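How to Stop Your Robot Hand From Letting Go at the Worst Moment

The demo goes like this. The hand closes on something, the arm moves it to where a person can reach it, the person touches it, and the hand opens as if it had been told a secret. Or it never opens at all, and you get a polite tug of war between an adult and a machine with no sense of embarrassment. Both problems live in the same forty lines of code, and both can be fixed in an afternoon.

I'm assuming you have a multi-finger hand on an arm, a motor current reading for each finger, and some kind of wrist force estimate. The snippets use Warau, our small state machine library, but nothing below depends on it. If you already have a favorite, keep it. We have enough of those arguments at Irside.

Step 1. Split "holding" into two states

Most first tries have one state called HOLD. You want two: CARRY, while the arm is moving, and PRESENT, once it has stopped. In CARRY, the hand ignores outside forces unless they are alarming. In PRESENT, it listens. My own version skipped this for most of November, and every quick stop of the arm looked to the software exactly like a person pulling.

states: CARRY, PRESENT, RELEASE, RETREAT
CARRY -> PRESENT when arm_speed is below limit for 320 ms

The wait matters more than the speed limit. Arms ring a little after they stop, and 320 ms was enough for ours to calm down. Plot your wrist force after a stop and pick your own number.

Step 2. Zero the force reading on the way in

Take the wrist reading as you enter PRESENT and subtract it from everything that follows. Do it once. Do not keep a running average, however tidy it looks, or a person who pulls slowly will be averaged into the background and left pulling. Renato Insaurralde wrote a lovely running average for us. It is still in the repo, commented out, with a note from Sem Vanhove that I won't repeat.

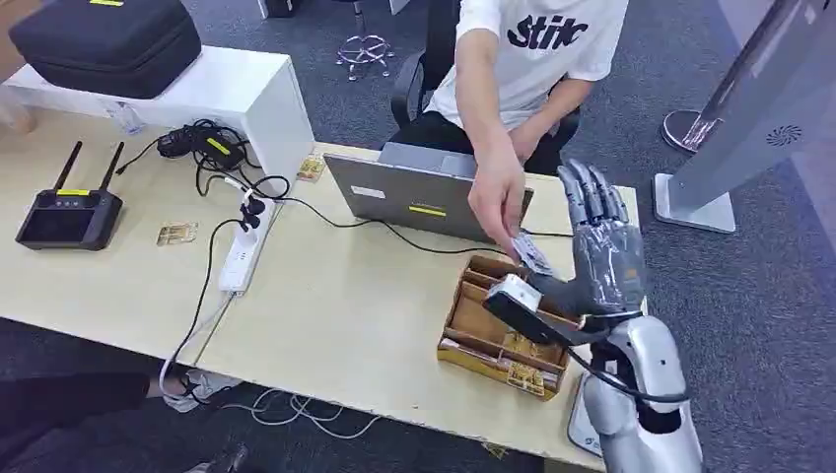
Also remember that cables pull. A cable that hangs free in one pose can be tight in another, and your zero is only good for the pose where you took it. If you have to move the arm again, go back to CARRY and start over.

Step 3. Ask for a pull, then ask again

A single sample over the limit means very little. We require nine samples in a row, and at least six of them have to point away from the palm. A bump usually fails the second test. A person who wants the thing usually passes it without trying.

if pull > limit for 9 samples
and away_from_palm >= 6
then RELEASE

Resist the urge to raise the limit every time you get a false release. That way you end up with a hand only Joaquín Olivares can take things from, and he rows.

Step 4. Open slowly, then get out of the way

In RELEASE, ramp the grip down instead of dropping it to zero. If the pull disappears halfway through, close again and return to PRESENT. The person may have changed their mind, or sneezed. Once the fingers are open and the current is flat, move to RETREAT, back the hand off along the palm direction, and only then plan the long move home.

Step 5. Log the boring runs

Save wrist force, finger current and state for every attempt, including the ones that worked. Nga Chu found our worst bug, a clock mismatch between hand and arm, in a run we had all called perfect. Replay the logs through the state machine on your laptop before you change a limit on the real thing.

If it still drops objects in CARRY, check the grip itself. No state machine can rescue two fingers on a slippery corner. Try a different grasp first -- then come back and blame the software.

Posted 16 Dec 2023 by Telma Cáceres
11 comments | 6 shares
Contact | © Irside | Back to top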